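Community > Home & Play > Storage and Cleaning

Ask | Browse | Unanswered | Sign in

Cleaning and sorting mixed play kitchen items

I have a table of play kitchen things to clean before Monday: a colander, a plate, a bowl, a mug, play food, a toy oven and one red felt piece.
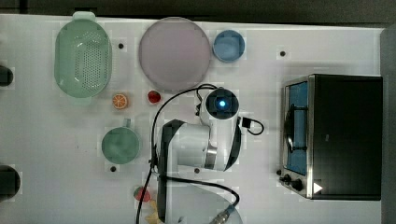
My plan is one warm wash for everything, then a single bin. Is 40 minutes of soaking too long for the small food pieces?

Posted by Jallness -- 387 views

Tiltosex
Soak only what is solid and has no seams. Hollow play food holds water, so wipe it with a damp cloth. Keep the oven out of the sink. 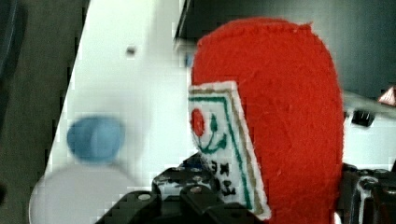

Felt needs separate handling. Warm water and rubbing will mat the surface and can shrink it. Use a dry brush first. The white patch on the front is the part to protect, as red dye can bleed into it -- test a hidden spot with cold water before going near the green line or the black characters.

2 comments | Share

Drastham
I just put it all in a pillowcase and run it cold. Never tried felt.

Helpful? Yes | No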